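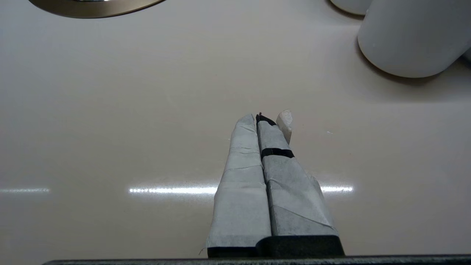

Gristside Gripper Project: Report of the Second Term

The aim of our group was to make a parallel gripper which can pick up small kitchen objects from a smooth counter without scratching them. In the first term we used the Nerketti arm with bare fingers, and many objects were slipping. For this term we decided to change only the surface of the fingers and to keep the motor and the control program the same.

The two fingers are now wrapped in a pale covering. The wrapping was done by hand, so it has creases and some loose flaps, and we have to correct this before the competition in Ostier. A black band goes around one finger near the tip.

We made 351 grasp attempts with the old fingers and 156 with the new ones. Each attempt was limited to 30 seconds. The camera at the wrist saved nearly 1683 usable pictures, and we sorted them in April.

The results are better for round objects. For thin objects, such as a spoon lying flat, we did not see a clear improvement. The reflection of the lamp on the counter also disturbed our edge detection, especially in the evening.

In the next term we will try the Mikuš method for measuring the grip force, and we will sew the covering instead of wrapping it.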